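Laying small parts out on a white board before assembly

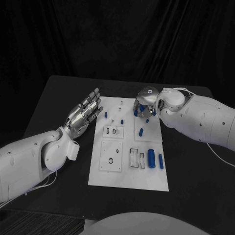
Posted by tslwinski (Teodor Śliwiński) on March 23, 2025
Forum: Small Assembly and Bench Work

I've moved to laying everything out on one big white board before I start putting anything together. The board sits in the middle of a matte black table with a black curtain behind it. Small parts go on the white and nothing else does. Before this I was using the lids of whatever box the kit came in and losing pieces all the time.

Two questions. Does anyone mark their board up with outlines for each part? And is plain white the best colour, or does grey work better for long sessions?

-----

Reply from benchmoss

I went with outlines in 2024 and regretted it. The Vareck kits changed their spacer sizes in October and half my outlines were wrong. Now I use a plain board and put the parts down in the order they go on.

White is fine. My only complaint is glare if the lamp is straight overhead.

-----

Reply from kettle_valley

Disagree on outlines. If you build the same thing over and over they save a lot of time, and you can tell what's missing without reading the list. I draw mine in pencil so they rub off. I've done 230 of the Whitlock hinge sets that way.

Blue parts show up really well on white, like the ones in your pic. Clear ones don't. I keep a piece of dark card for the clear stuff.

-----

Reply from dorrie9

What's the board made of? Mine is a melamine shelf offcut and anything round rolls straight off it onto the carpet. I ended up gluing a thin strip along each side.

-----

Reply from tslwinski

It's a second-hand Prastow board, no idea what the core is. Hard surface, so yes, round things roll. I might try the strip along the front only so I can still slide parts off the back.

kettle_valley, pencil is a good idea. I'd been thinking of permanent marker.

-----

Reply from benchmoss

Don't use permanent marker. It bleeds under the finish and you'll never get it off.

I'd leave the strips off too. They catch your wrist. A damp cloth under the round parts does the same job.

-----

Reply from dorrie9

Damp cloth and steel screws is how you get rust. I'll keep my strips.

-----

Reply from flatpacker

I tried grey for a winter and went back to white. Grey was easier on the eyes but I kept missing the zinc washers, they're nearly the same colour. If glare is the trouble, move the lamp to one side. I have a Flosirance clamp lamp on the left and it's been good.

The black table helps as well. You can see straight away where the board stops.

-----

Reply from kettle_valley

Agree about the lamp. Not sure about the black table though. Drop a black grommet on it and you'll be feeling around with your fingertips for ten minutes.

-----

Reply from tslwinski

Already done that, more than once. Lamp is going to the left tonight and I'll pencil in the outlines for the one kit I repeat. Everything else can stay on plain white for now.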